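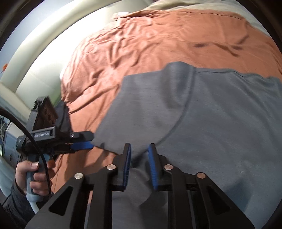 Plunden, December

Guest Guide > Bedroom and Laundry > Folding and Putting Away
Last updated: December

4. Folding knit shirts on the bed

Use this section for t-shirts and other light knits. For sweaters and anything heavier, see section 5. The made bed is the folding surface in the Keogh and Hita rooms. Neither room has a table large enough.

Before you start

The duvet does not need to be perfectly smooth, but large folds under a shirt will show up in the finished stack. Pull out the worst of them first. A gray shirt on the orange duvet is easy to line up by its hem. On the pale sheet, light-colored shirts are harder to see.

Steps

1. Check that the shirt is fully dry, especially at the collar and under the arms.
2. Lay it face down on the duvet with the hem toward you.
3. Smooth it from the center out with a flat hand. Do not pull on the hem. Knit fabric stretches and will not go back evenly.
4. Fold one side in to the middle of the back. Turn the sleeve back on itself so it lies flat.
5. Repeat on the other side. The two long edges should be parallel.
6. Pinch the hem at both corners and bring it up to just below the collar.
7. Fold once more for a drawer, or leave as is for a shelf.
8. Turn the shirt over and add it to the stack.

Note: Each drawer in the Virna dresser takes 12 shirts folded this way. Overfilling makes the drawer jump its runner.

Note: Side seams on older shirts often twist toward the front. Fold by the shape of the shirt and ignore the seam.

CAUTION: Do not iron on the bed. The duvet filling can scorch through the cover. The ironing board is in the hall closet.

CAUTION: Do not leave damp clothing on the duvet. Dye from dark knits can transfer to the cover.

When you are finished

Shake the duvet out from the foot of the bed and square it to the corners. If the cover is stained, wash it alone at 100 °F and dry on low. Washing instructions for the sheets are in section 6.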